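Oct 20, 2020

# The Savberg folding side table

If you cook in a small kitchen, you know the moment. The rice is done, the greens are washed, three bowls are waiting, and there is no place left to put down a plate. The Savberg is the piece we reach for when that happens, and after a whole August of using it every day in the test kitchen on Mabuza Street I like it more than I did when it came out of the carton.

It's a white plastic folding table on a white metal frame. The top has a raised pattern molded into it, diagonal lines that cross into squares and diamonds, and the front edge is thick and rounded over so you can lean a hip on it while you chop. That edge is my favorite part! Most folding tables have a sharp lip underneath that catches your apron. With the Savberg you can slide your hand along the whole side and feel nothing but a smooth curve.

## What it's good at

We think of it as a second surface, the one that sits at an angle to your main counter and takes whatever the counter can't. Things people here have used it for:

- laying out cutlery and mugs before a meal
- a landing spot for bottles and jars while the big table is full
- rolling out flatbread (put a mat down first, the pattern will print into soft dough)
- potting herbs, once, with a sheet of newspaper
- a desk, for one long afternoon of invoices

The legs are slim enough that you can still store things underneath. A low crate or a couple of bags of onions will go under there without a fight. One brace does run on a diagonal, so tall bins have to go in from the other side.

## Setting it up

Lay it face down on a towel, swing out the legs until they click, slide the locking rings down, and turn it over. It takes less time than reading this paragraph. The feet have small caps on them that grip well on tile. On a wood floor we'd add felt.

Check the rings again after the first week. Ours needed a firm push on one side before it sat all the way down, and since then it hasn't budged.

## Size and weight

| | |
|---|---|
| Top | white molded plastic, raised line pattern |
| Legs | white metal, folding |
| Item number | 1676 |
| Length of the top | 469 mm short side, a bit over double that on the long side |
| Spread load | up to 200 lb |
| Hinge test | 500 open-and-close cycles |

The spread load means exactly that, spread. Please don't stand on it to change a bulb. A heavy stand mixer is fine in the middle but I wouldn't park one on a corner.

## Pairing it with a bigger table

We get asked a lot whether the Savberg can be the only table in a kitchen. It can, for one person who eats simply. It's so much happier next to something solid, though. Ours lives beside the big prep table, and the split we've settled into is food on the heavy one, place settings and overflow on the light one. Bowls wander back and forth all day and that's fine.

Marietjie Van der Merwe runs our kitchen and has strong views on this. She wants the folding table close enough to reach with one step and never pushed flush, because crumbs fall in the gap and then you have to move everything to sweep. She's right, and I've done the sweeping.
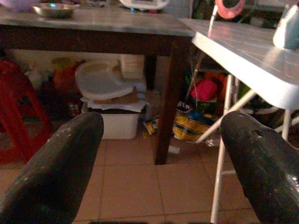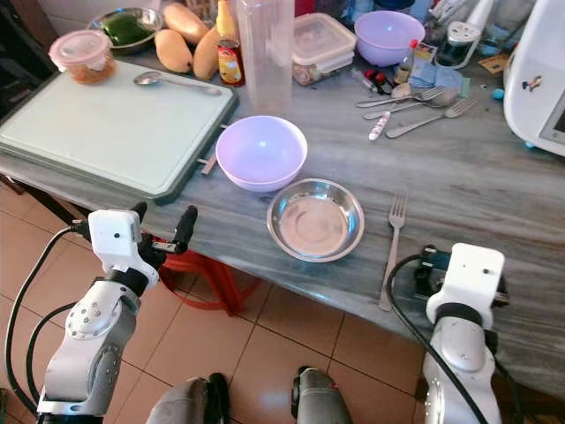
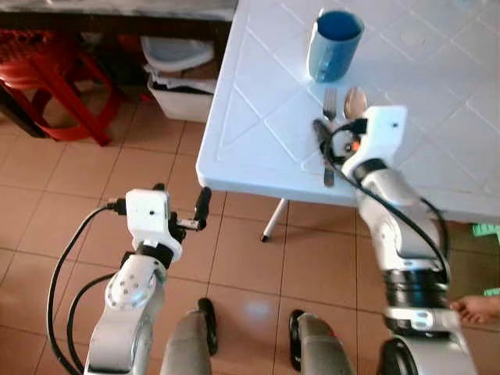

The other thing Marietjie taught me is to clear the Savberg first when you clean up. It's the quick win. Once the forks and mugs are off it, you have an open surface again and can bring things over from the main table a few at a time, wipe behind them, and put them back where they belong.

## Cleaning

Warm water, dish soap, a soft brush. The raised lines do collect flour, and a flat cloth will skate right over it, so use the brush and go with the diagonals. Turmeric is the one thing I'd worry about. We had a yellow ring for days — baking soda paste left on overnight took most of it out, and a second round took the rest.

Skip the scouring pads. They dull the gloss and then the dull patch picks up dirt faster than everything around it.

The frame only needs a wipe. If you keep the table on a balcony, dry the hinges after rain and give them a drop of light oil now and then.

## Goes well with

**Bodaneo nesting bowls.** Light, cheap, hard to break. Three sizes, and the middle one is the one you'll use.

**Derkero prep mat.** Rolls up, covers the pattern when you need a flat surface for dough or for writing. It slips a little on the plastic, so dampen the underside.

## Good to know before you order

The table comes in white only. We've asked for a gray and would love a green, and if either one happens we'll add it to this page.

Shipping is in one flat carton, and it will lean behind a door with the legs folded in. Replacement foot caps are sold in sets of four. Order a spare set with the table if you plan to drag it around a lot, which you will, even though we all say we're going to lift it.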